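Progress report to the Destcombe Fund
Online shopping guide for home goods, second period
Feb 18, 2024
Prepared by Lachlan Shearer, Travia

This report covers the work done on the shopping guide since our last update in November. The guide lists sale prices on bedding, rugs, lamps, kitchenware and small furniture from independent stores, and earns a commission when a reader buys through one of our links.

Listings
The guide now carries 3,721 products, all of them with a current price and a link that was checked this month. We dropped a large batch of older lamp and mirror listings after two stores closed their online shops. Rugs are still the weakest section. Most of the stores we work with photograph rugs rolled up or folded, and readers tell us they won't click on a rug they can't see flat.

Spring is the next large sale season, and stores have started sending their dates. We have confirmed dates from 61 stores. Firkis, the biggest of our bedding partners, has moved its white sale two weeks earlier than last year, so the linen pages will be rewritten first.

Readers
The weekly sale email has 1,401 subscribers. Growth was slow over the holidays and picked up again in January, when people were looking for storage and towels. The issue on guest bedrooms got the most clicks of any so far. The issue on outdoor cushions did poorly, and we sent it too early in the year.

We asked readers what they would like to see more of. The most common answers were larger pillow sizes, curtains for odd windows, and a clear note when an item can't be returned. The return note is now on every sale listing. Curtains will have to wait until we have a second store that carries them.

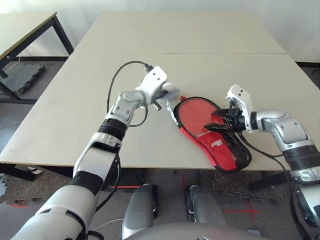
Red paddle case with black zipper trim, on the tabletop.

Game room and sports storage is a small new section, added at the request of several readers with finished basements. It is open to the public but we have not promoted it in the email yet.

Staff and costs
Till Kuhlmann took over store relations in January and now handles all contact with partners. Spending is within budget except for web hosting, which went over because of holiday traffic. We moved to the Appiah plan at the end of January and expect the cost to come back down.

Problems
Price changes remain the main source of complaints. Some stores end a sale at midnight without notice, and our page shows the old price until the morning check. We have tested a second check in the evening — it catches most of these, but it slows the site while it runs. A fix is being worked on.

Next period
We plan to finish the linen pages, add at least 4 rug stores, and start a short buying guide for mattresses. The request for the next payment will follow separately, along with receipts for hosting and photography.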